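# An open house in Foley, low tide

We drove down in December for the open house at Hotow, the new condo block on the beach road in Foley. The ad promised "steps to the sand." I got to 200 and was still in the parking lot of a bait shop.

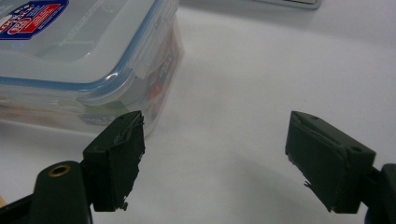
Malachy Mac an tSaoi, the agent, met us at the door in loafers and no socks. There are 9 units left, he told us, and the one we'd come for was priced at $2,423 per square foot. My wife asked if that included the foot. He laughed a beat too long and showed us the pantry.

The view is good, I'll give them that. You get a long strip of gray water from the kitchen and a longer strip of the Stustetti, the hotel next door, from everywhere else. Monthly fees run $2,000 and cover the elevator, which was out.

On the way home we stopped at Lirier, two towns inland, where the houses have yards and the prices have fewer digits. You can't hear the ocean. You can hear the highway, and with the windows shut my wife says it's close enough.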